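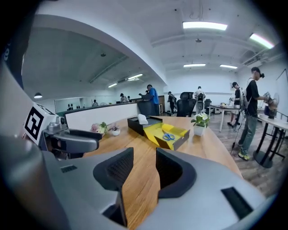 Folie 1: Offene Schachtel mit gelbem Innenraum, darin eine Schere mit blauen Griffen; daneben Blumenschmuck.

Sprechnotizen, Vortrag "Ordnung auf gemeinsam genutzten Arbeitstischen", Standort Privberg
Dauer: 40 Minuten, Fragen am Ende sammeln. Folie 1 stehen lassen, bis alle sitzen.

Einstieg
Thema ist die Ablage von Kleinwerkzeug auf Tischen, die mehrere Gruppen im Wechsel benutzen. Untersuchungsgegenstand ist die Schere. Sie wird häufig gebraucht, hat eine gefährliche und eine ungefährliche Seite und liegt nach Gebrauch selten dort, wo sie vorher lag. Begriff Ablageort einführen: eine Stelle, die ohne Nachdenken gefunden wird und an der genau ein Gegenstand liegt.
Abgrenzung nennen: Werkstattwagen, Schubladensysteme und Lochwände kommen nicht vor. Wer dazu Material sucht, findet es im Cotum-Handbuch, Abschnitt 2.

Datengrundlage
In Privberg haben wir im April 131 Suchvorgänge protokolliert. Ein Suchvorgang beginnt, wenn jemand den Arbeitsplatz wegen eines fehlenden Gegenstands verlässt oder die Arbeit dafür unterbricht. Gegriffen und sofort gefunden zählt nicht. Die Gesamtliste aller erfassten Handgriffe umfasst 2.021 Zeilen. Liste nicht zeigen, auf Anfrage verschicken.
Einschränkung erwähnen: ein Standort, ein Monat, keine Vergleichsgruppe. Die Zahlen taugen zur Orientierung und nicht zur Hochrechnung.

Folie 2: Farbe des Behälters
Auf der Titelfolie ist der Kontrast zu sehen, um den es geht. Außen schwarz, innen leuchtend gelb, der blaue Griff hebt sich vom Boden ab. Bei einer durchgehend schwarzen Schachtel verschwinden dunkle Griffe im Schatten der Seitenwand. Empfehlung: Innenfläche hell und einfarbig, Außenfläche beliebig.
Griffrichtung ansprechen. Die Griffe zeigen nach vorn, die Klingen nach hinten. Diese Lage sollte als Regel festgeschrieben werden. Bezugskante ist immer die Längsseite des Tisches, an der gearbeitet wird. Bei Tischen mit Plätzen auf beiden Seiten muss eine Seite als Vorderseite festgelegt und markiert werden.

Folie 3: Offen oder geschlossen
Behälter mit Klappen haben zwei Zustände, und beide müssen geregelt sein. Während der Arbeitszeit bleiben die Klappen offen. Geschlossen wird zum Schichtende, nach der Sichtkontrolle. Klappen, die schräg abstehen, vergrößern die Stellfläche. Beim Vermessen des Tisches deshalb immer das Maß im offenen Zustand ansetzen. In der ersten Fassung unseres Likier-Bogens war das Maß im geschlossenen Zustand eingetragen, die Korrektur steht seit der zweiten Fassung drin.
Deckelflächen sind keine Ablage. Was auf dem Behälter liegt, muss vor dem Schließen weg und landet danach irgendwo.

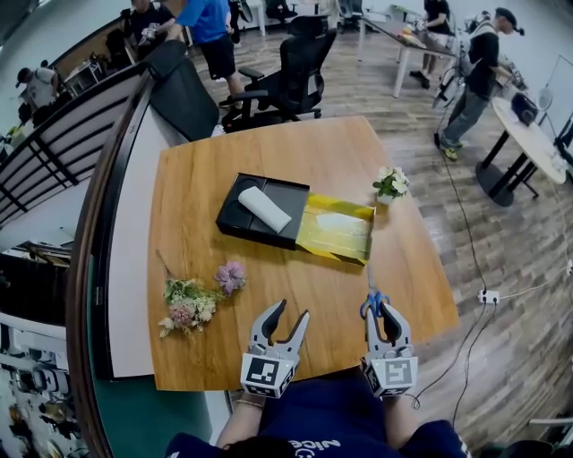
Folie 4: Schere mit nach oben gerichteten Klingen über dem Tisch, in der schwarzen Schachtel eine weiße Rolle.
Warum bekommt jeder Gegenstand ein eigenes Fach, auch wenn der Behälter groß genug für mehrere ist?
Weil ein Fach mit zwei Gegenständen keine Auskunft mehr darüber gibt, welcher von beiden fehlt; die Sichtkontrolle dauert dann länger und wird erfahrungsgemäß weggelassen.

Zu Folie 4
Formfächer und glatte Böden gegenüberstellen. Ein Formfach gibt die Lage vor, passt aber nur für das Teil, für das es gemacht wurde. Der glatte Boden nimmt alles auf und legt nichts fest. Rollen sind ein Grenzfall: in einer zu weiten Vertiefung liegen sie schräg und ragen in den Nachbarbereich. Abhilfe ist eine Einlage mit zwei parallelen Stegen.
Übergabe von Hand zu Hand kurz behandeln. Die Schere wird geschlossen übergeben, Griff zum Empfänger. Einfacher ist die Übergabe über den Ablageort: ablegen, loslassen, der andere nimmt auf.

Folie 5: Dekoration
Kommt in der Diskussion ohnehin, also vorwegnehmen. Blumen auf Arbeitstischen sind zulässig, wenn sie einen festen Platz haben. Ein Topf mit quadratischem Grundriss lässt sich an einer Markierung ausrichten. Lose Stiele ohne Gefäß verteilen sich über die Platte und belegen Greifraum. Regel nach Pintér-Schema: Dekoration steht in der Zone, die im Sitzen nur mit gestrecktem Arm erreichbar ist. Die Schachtel steht näher.
Nicht über Geschmack diskutieren. Bei Nachfragen zu künstlichen Blumen: abwischbar, kein Gießwasser, sonst gleiche Regel.

Folie 6: Ablauf zum Schichtende
Reihenfolge langsam vorlesen, wird mitgeschrieben.
Tischplatte frei räumen bis auf Behälter und Dekoration.
Schere einlegen, Griffe nach vorn.
Sichtkontrolle bei offenen Klappen.
Behälter schließen, an die Markierung schieben.
Dekoration zurückstellen, falls verschoben.
Fehlteil auf dem Likier-Bogen eintragen, auch wenn es vermutlich am nächsten Morgen auftaucht.

Offene Punkte für die Fragerunde
Linkshänder: bisher gleiche Griffrichtung, keine Beschwerden protokolliert, aber auch nicht gezielt erfragt.
Mehrere Scheren pro Tisch: eigene Schachtel je Schere, Innenfarbe gleich.
Reinigung der gelben Flächen: trocken, Kleberreste mit Kunststoffspachtel.
Bogenvorlage liegt am Ausgang, Druckfassung einseitig.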